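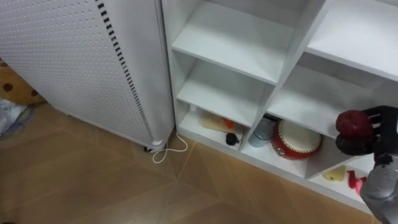 Has anyone bought a surplus parcel from the Cistdale school district? They've listed the old bus lot on Skovance Road and I'd love to bid, but the notice only says sealed bids, 3,000 minimum. I need somewhere to keep stuff like that tall white cabinet on the caster – my floor space is gone. Do I have to put money down first?
Sabine Kohlhase

Yep, we did in October. The deposit was 900, by cashier's check, in with the bid. Ask the district office for the packet, and check the zoning before you write a number down!
Panya Sangkhawat

No idea about deposits, but the board took 40 days to vote on ours.
Prapai Thongdee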